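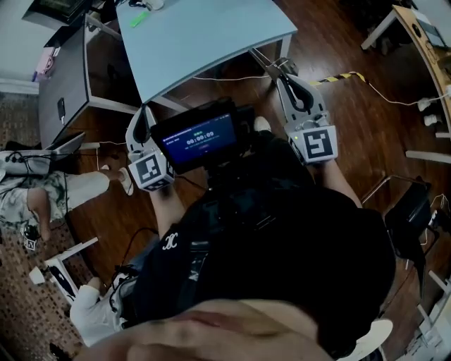 *Wood floor, before the table. Black tee, as usual.*

**Drulo folding work table, light blue. 7 months in. 4 out of 5**

Bought it for the back room at the Heywood place, used it pretty much every day, finally writing this up. Short version: good table, annoying legs.

Paid 159 on sale. The Wallix one everybody recommends was more and only came in white or a fake oak I couldn't stand. Shipping was slow, box was beat up at one corner, table fine.

**Setup.** Instructions are one sheet, tiny drawings. Took me 20 minutes, most of that hunting for the second bag of bolts (taped inside the lid, look there first). Hex key included but it's junk, use your own.

**Top.** Best part. Smooth, wipes clean. Coffee left overnight came off with a damp cloth. Red marker did not, there's a pink ghost near the back now. Rounded front edge is easy on the forearms, I had a square edge desk before and used to get a line across both wrists by lunch. Color is a bit paler than the website. I like it better.

**Wobble.** Some. None if you're writing or sorting stuff. Lean hard on one end and you feel it. Retightened everything in October and that helped alot, should of done it after the first week. If you're clamping a vise on this, get something else.
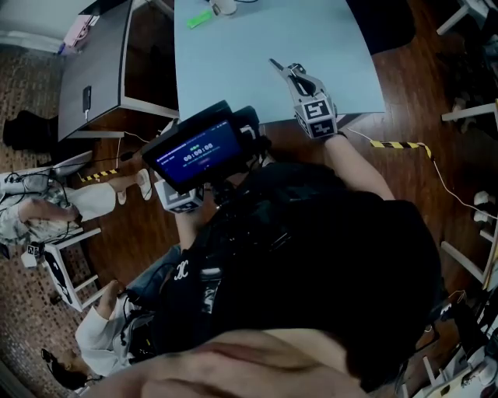
*Blue top in use, cup up by the back.*

**Folding.** Does it fold, yes. Will you fold it every night, no. Latches are stiff and the left one pinches. I gave up by week two and just leave it out. Fits next to the gray cabinet so whatever.

**Height.** One height only. OK for me on the Banitska stool, a little low standing. My back lets me know after an hour or so. Wish they'd put in even one extra notch.

**Feet.** Plastic caps, fine on wood, no scratches yet. One kept falling off when I dragged the table. Dab of glue, done. Customer service did offer a replacment, ticket 1192 if anyone wants to quote it at them, but they wanted a photo of the reciept and I'd tossed it.

Pros: the top, the front edge, the color, price if you catch the sale
Cons: latches, one height, that hex key

Would buy again at 159. Not at full price. Will update if the pink spot ever comes out.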